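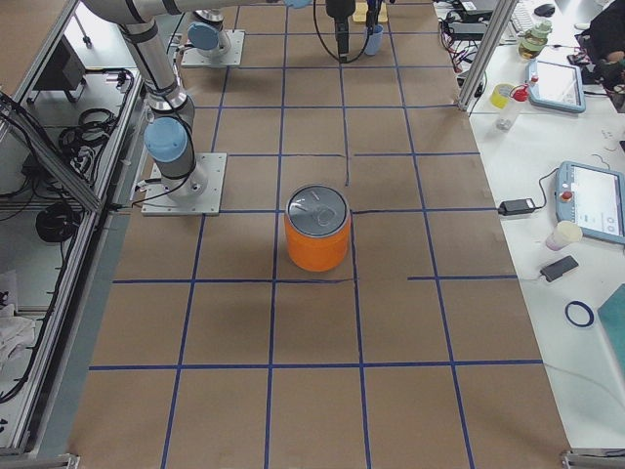

The main work of this period was the second part of the placement study, where we ask if a policy can learn to put an object in a named cell when the training data comes from only a few cells. The objects and the cells were chosen in the plan you approved, and we did not change them. All trials use the tabletop with brown paper and the grid of blue tape, and the orange can with the metal lid is one of the objects in the test set. Two arms are mounted at the same table, so the same grid serves the one-arm and the two-arm tasks.

**Data.** We now have 387 demonstrations that passed our check. We removed 11 others, mostly for a wrong label of the target cell. The labels are now written by the Eklow logging tool at the start of each recording, and after this change we did not find a new mistake of this type.

**Method.** In the first part, the policy received the cell as a row and a column. This worked well near the middle of the table and badly near the border. We now give the target as a point on the table plane — the center of the cell — and the policy predicts the motion relative to this point. The change is small in the code, but it needed a new calibration of both arms.

**Result.** We ran 40 test trials in cells that were not in the training data. The new version missed the correct cell in 2 of them. In both cases the can stood on the tape line between two cells, and we counted this as a failure, as the protocol says. The old version is not yet tested with the new calibration, so I ask you not to compare these numbers with the table in our last report.

**Problems.** The partner team at Clirkside received our data in the Kong format, but their reader does not accept the force values. We are writing a converter. It took more time than I expected, and for this reason the two-arm handover task is late.

**Next steps**

- Repeat the same trials with the old version
- Send the converted data to Clirkside
- Start the handover task in October
- Write the Zumus method note, with the failed trials included

The budget is as planned, and we do not ask for a change.

Wednesday, September 23, 2020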